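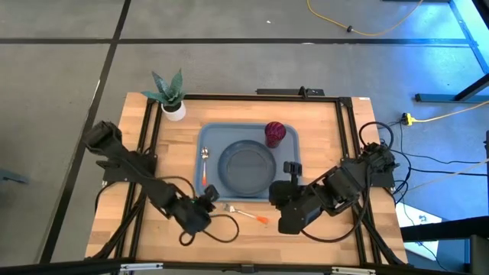 A reader of the first version of this guide wrote in that section 4 jumps straight to recording and never says how to get the two arms agreeing on where the table is. Fair point! So section 4 is now this one, and recording has moved to section 5.

4. Squaring up the arms and running the place setting

I'm assuming you've built the Hirnberg frame from section 2, both arms are bolted on, and the Stendonus software finds them both when you start it up. If it only finds one, go back to 3.6 (nine times out of ten it's the USB hub).

4.1 Switch off both arm supplies. Move each arm by hand to its rest pose and let go slowly. They're heavier at the elbow than you'd think.

4.2 Check the clamp bolts on the frame. I go over mine before every long session, and I still find a loose one now and then.

4.3 Turn the supplies back on, left arm first. The software calls whichever arm wakes up first "left," and I've never gotten around to fixing that.

4.4 Open the Baert config file and set these for both arms:
speed_limit = 145
grip_force_max = 293
settle_ms = 1000
Save it and restart the software. It doesn't reread the file while it's running, so don't sit there wondering why nothing changed like I did.

Note: settle_ms is the pause after each move. You can shorten it later, but please leave it alone until you've got a clean run.

4.5 Put the tray down in the middle of the table and mark its corners with masking tape. Pencil works too, if you don't mind it on the wood.

4.6 Set out the plate, cup, spoon and fork. Start with the plate and cup in the tray. I like leaving the fork out on the bare table, so the arms have one real pickup to do.

4.7 Jog each gripper to the tray's near edge and press Store. Do one arm at a time, with the other one parked.

CAUTION: Both arms can reach the middle, and the software won't stop them from hitting each other. Keep a hand on the stop button for the first 3 runs, and keep your face and sleeves outside the frame.

4.8 Run "place_setting" at the slow preset and watch the cables the whole way through. If a loop gets pulled tight or slides under a gripper, hit stop, give it more slack and go back to 4.7.

4.9 If a gripper closes beside the fork handle, redo the Store step for that arm only. The other arm keeps its stored position.

Once you get a full run without touching the stop button, save the profile under a new name and go on to section 5.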